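KERBRIDGE, 6th May — Trilska, the kitchenware maker that has spent 19 years telling customers to oil their cutting boards, will now do it for them.

The Julovton service opens this month at the company's Kerbridge shop. Customers drop off a tired board of any make, and it comes back sanded, oiled and free of onion.

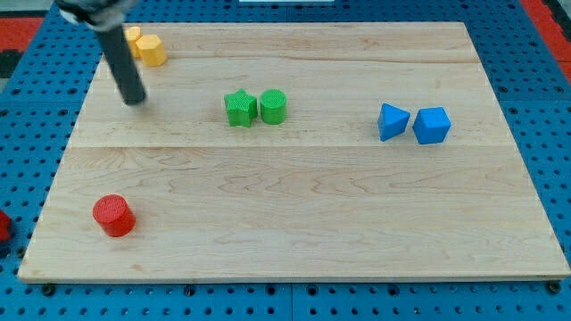 "We sold 1,879 boards last year and 100 bottles of oil," said Efren Agbayani, head of sales. "I can do that math, and it keeps me up at night."

The first 500 boards will be treated free of charge. Boards that have been through a dishwasher are welcome, though owners may be asked to apologize.

Press contact: Yevdokiia Savchuk, Trilska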